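틸레티, 현관용 옷걸이 ‘세브햄’과 화장대 ‘카리요’ 4월 출시
“의자 위에 쌓인 옷은 수납이 아니다”라는 주장에 56명이 마지못해 동의

생활가구 브랜드 틸레티(Tilletti)가 4월 스탠드형 옷걸이 ‘세브햄(Sevham)’과 소형 화장대 ‘카리요(Carrillo)’를 내놓는다. 두 제품 모두 집에 돌아온 사람이 현관에서 침실까지 가는 동안 몸에 지닌 것을 하나씩 흘리고 다닌다는, 그다지 새로울 것 없는 관찰에서 나왔다.

틸레티는 출시에 앞서 고객 3,343명에게 외투를 어디에 두느냐고 물었다. 그중 1,454명이 ‘의자’라고 답했다. 옷장이라고 답한 사람도 적지 않았으나, 추가 질문에서 상당수가 “손님이 올 때”라는 단서를 달았다. 문손잡이, 운동기구, 자고 있는 가족의 발치라는 답도 있었다. 운동기구를 고른 응답자들은 만족도가 유난히 높았다.

제품 개발을 이끈 베레니세 파체코 디자인 팀장은 “처음에는 사람들의 습관을 바꾸는 가구를 만들려고 했다”며 “두 달쯤 지나 우리 팀 사무실 의자를 보고 그 계획은 접었다”고 말했다. 팀은 방향을 틀어, 옷을 던지듯 걸어도 어느 정도 봐줄 만한 옷걸이를 목표로 삼았다. 코트와 모자, 가방을 한 기둥에 모으는 오래된 형태로 돌아간 것도 그래서다. 색은 검정 한 가지다.

카리요는 흰색으로만 나온다. 곡선형 다리에 장식 테두리를 두른 거울을 올렸다. 회사 안에서는 너무 화려하다는 의견과 덜 화려하다는 의견이 끝까지 맞섰고, 콘수엘로 로블레스 영업이사는 “할머니 댁에서 본 것 같다는 말을 칭찬으로 받아들이기로 했다”고 밝혔다. 상판은 일부러 작게 잡았다. 상판이 넓으면 영수증이 올라온다는 것이 개발팀의 확고한 믿음이다. 다만 작은 상판에도 영수증은 올라온다는 사실이 시험 사용 중에 확인됐다.

시험 사용에는 56명이 참여했다. 참여자들은 평소처럼 귀가해 평소처럼 물건을 내려놓으라는 안내를 받았고, 대체로 그 안내를 지나치게 충실히 따랐다. 한 참여자는 옷걸이에 우산과 장바구니, 목욕 가운을 동시에 걸고 “아직 자리가 있다”는 의견을 남겼다. 틸레티는 이 의견을 제품 설명서에 싣지 않기로 했다.

두 제품은 플렐로스덴(Plelosden) 전시장에서 먼저 공개된다. 옷걸이와 화장대를 한 공간에 나란히 배치했으며, 방문객이 들고 온 가방과 외투를 걸어 볼 수 있다.

검은색 옷걸이와 흰색 화장대

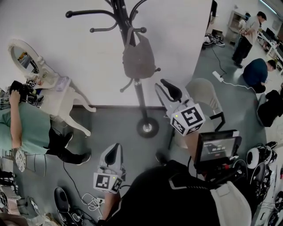
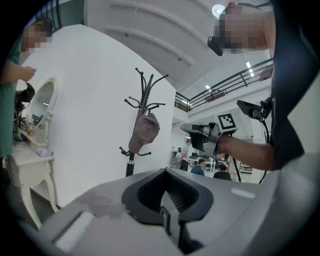

전시장은 오전 10시에 문을 연다. 걸어 둔 물건은 나갈 때 꼭 챙겨 가기 바란다. 지난 행사 때 남은 목도리들은 지금도 안내 데스크에서 주인을 기다리고 있으며, 리고베르토 비야세뇨르 전시장 관리자는 그중 하나가 꽤 좋은 물건이라고 귀띔했다.

세브햄과 카리요는 따로 구입할 수도, 함께 구입할 수도 있다. 함께 구입한 고객 가운데 선착순 63명에게는 조립 서비스를 무료로 제공한다. 64번째 고객부터는 설명서를 제공한다. 설명서는 이번에 새로 썼고, 남는 나사가 없도록 그림 순서도 고쳤다.

의자는 이번 출시 품목에 포함되지 않는다.

언론 문의: 틸레티 홍보팀 하켈리네 카르데나스
제품 및 전시장 방문 문의: 플렐로스덴 전시장 안내 데스크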